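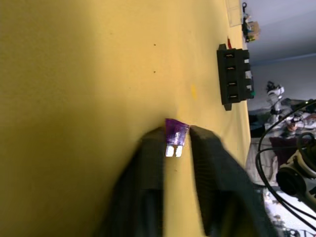 How to put blade fuses in a four-slot fuse holder (and check them before)

Posted Friday, June 25, 2021

When I started to work on the electric system of my small camper, I was afraid of everything with a fuse in it. I had read too many forum posts with burned wires. Now I have done two vehicles and one boat, and I can say that the fuse block is one of the easiest parts, if you do it slowly and on a table first. Many people mount the block under the dashboard, lie on their back with a lamp in the mouth, and then try to push the fuses in. I did it this way one time and I do not want to do it again.

So this page is about the bench part: a small black holder with four slots, some blade fuses, and a table with good light. The wiring to the battery is in another page, which I will finish when I have the photos from Simin.

What you need

A fuse holder for blade fuses, with the terminals already inside
Blade fuses in the correct size and rating
A multimeter that can measure continuity
A small flashlight
A soft dry brush or a piece of clean cloth
A paper and a pencil, to draw the slots

The table does not have to be beautiful. Mine is yellow and it has stains from many years of work. What helps is a plain color, so you can see a small fuse when it falls from your hand. On my old bench, which had a wood pattern, I lost a fuse for a whole weekend.

Check the size first

Blade fuses are made in several body sizes, and they are not exchangeable. The names are a little confusing (micro, mini, low profile mini, regular, maxi), and some shops mix them in one drawer. Before you buy, put one fuse from your vehicle next to the new one and compare the width of the body and the distance between the two blades. If the distance is different, the fuse will either not go in, or it will go in by force and open the terminal too much. A terminal which was opened too much stays loose also with the correct fuse later.

I ordered one time a bag from Velel and the fuses were very nice quality, but the wrong size for my holder. It was my mistake. I had looked only at the color.

Read the color and the number

The color of the plastic tells you the rating. For the common regular and mini blade fuses the colors that I use most are these:

Violet or purple: 3 amps
Tan: 5 amps
Brown: 7.5 amps
Red: 10 amps
Blue: 15 amps
Yellow: 20 amps
Clear or white: 25 amps
Green: 30 amps

Please read also the number on the top of the fuse. Bigger body sizes use some of the same colors for other ratings, and in weak light the tan and the brown are very similar. If there is no number that you can read, I would not use the fuse.

Remember that the fuse protects the wire. The rating must be right for the thinnest wire in that circuit and for the device which is connected. If your reading lamp burns a 3 amp fuse, a 30 amp fuse will not repair the lamp. It will only let the wire become hot.

Look inside the slots

Put the holder flat on the table with the openings where you can see them. Shine with the flashlight in every slot. You want to see clean metal on both sides, at the same depth. If one terminal is sitting deeper than the others, it is probably not locked in the plastic. Push it from the back side until you hear or feel a small click, then pull softly on it. It should stay.

If there is dust, use the brush. For green or white corrosion I do not clean anymore, I change the terminal. Melina Liapis, who taught me most of what I know about boats, cleans them with a special spray and she has good results, but her hands are better than mine.

Look also at the tabs at the ends of the block. On many holders they are for mounting or for joining to the next block, and they break easily if you press the holder against the table with all your weight.

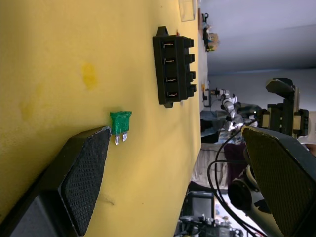 Four-slot holder and a green blade fuse on the work table.

Make a small plan

Take the paper and draw four boxes in a row. Write in each box what it will feed and which rating it needs. My plan for the camper was:

Slot 1: reading lamps, 3 amps
Slot 2: water pump, 10 amps
Slot 3: USB sockets, 10 amps
Slot 4: free

Yours will be different, and you must take the numbers from your own devices and wires. Decide which end of the block is number one and put a mark on the plastic with a paint pen. If you do not mark it, you will turn the block in the hand one time and the plan is wrong.

I keep the plan in a plastic sleeve, and a second copy goes inside the cover of the fuse box. The person who sells your camper in ten years will be happy.

Test the fuse

A new fuse is almost always good, but the test is fast. Put the multimeter on continuity and touch one probe to each blade. It should beep. Most blade fuses have also two small openings on the top of the plastic, where you can touch the metal when the fuse is already in the holder. This is useful later in the vehicle.

You can also look through the plastic. In a good fuse there is a small metal bridge between the two blades, and in a burned fuse the bridge is open. With dark plastic it is difficult to see, so I trust the meter more.

Put the fuse in

1. Be sure that nothing is connected to the battery. On the table this is simple. In the vehicle, disconnect the negative cable first.

2. Hold the fuse by the plastic head, with the two blades toward the slot. Do not hold it by the metal.

3. Put the tips of the blades over the opening and let them find the terminals. Do not push yet. Move the fuse a very little to the left and to the right until you feel that both blades are standing in the correct place.

4. Push straight down with the thumb. It should need a clear but even pressure. If one side goes in and the other does not, pull the fuse out and begin again.

5. Look from the side. The head should be level.

6. Pull very softly. If the fuse comes out without resistance, the terminal is too wide and must be changed.

Blade fuses have no plus and minus, so it does not matter which way you turn them. I like to have all numbers reading in the same direction, but this is only my taste.

To take a fuse out, use the small plastic puller, if you have one. With pliers it is easy to crack the head. If you have only pliers, put cloth around the fuse and pull straight, never with turning.

Common problems

The fuse goes in very hard. Compare the size again. If the size is correct, look with the flashlight if a terminal is bent toward the middle.

The fuse is in, but there is no current. Measure on the two small openings on the top. If the fuse is good, measure the terminals from the back side of the holder. Many times the crimp on the wire is bad and the fuse has no fault.

The plastic around one slot is brown or soft. This is from heat, normally from a loose contact. Change the whole holder and also the piece of wire near to it.

The fuse burns again directly after changing. Stop. Do not try a third one. There is a short circuit somewhere, and you must find it first.

A note about cheap sets

I bought once a box with 700 mixed fuses for a very low price. Two from that box did not beep on the meter when they were new, and on some the number was not printed straight. I do not use them anymore for anything important. Now I buy the small bags from Kiltia, one rating in each bag, and I keep them in a box with a lid. For a camper you do not need many. Three spare pieces of each rating which you use is enough for a long trip.

Questions from readers

One reader wrote in March to ask if he can leave a slot empty. Yes, you can. If the block is in a place where water can come, close the opening with a blank plug or put the block in a box with a cover.

Another question was about grease. In the boat I put a very thin layer of dielectric grease on the blades before I push them in. In the camper I leave them dry.

The next page will be about crimping the terminals and how to lock them in the back of the holder.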